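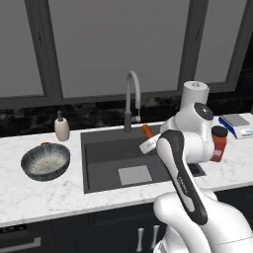
Following the earlier entry on water butts, this post sets out the findings of the household water record, which was kept from May until the date of publication, August 14, 2018. The meter was read each morning before breakfast and the figure entered in a ruled notebook.

The property stands at the upper end of Windia, where mains pressure is low in the early evening. For this reason the washing-up is done after lunch, and the garden is watered before eight. Readings taken on days with visitors have been kept in the record and marked with a cross.

The first quarterly statement showed a charge for 31 units. The notebook gave 20. A written enquiry was sent to the supplier, Purkex, and a reply was received within the fortnight. The statement had been based on an estimate, and a corrected one has since been issued. Readers who receive estimated bills are advised to submit their own readings, with the date, and to keep a copy of the letter.

The kitchen tap was fitted with a new washer during the same period. The bathroom cistern is still to be examined. The record will continue until the end of the winter, and the full table will be placed on this site at that time.

Recent posts
Water butts: position and drainage
Reading an older meter
The footpath at Kanaujia
Notes on limescale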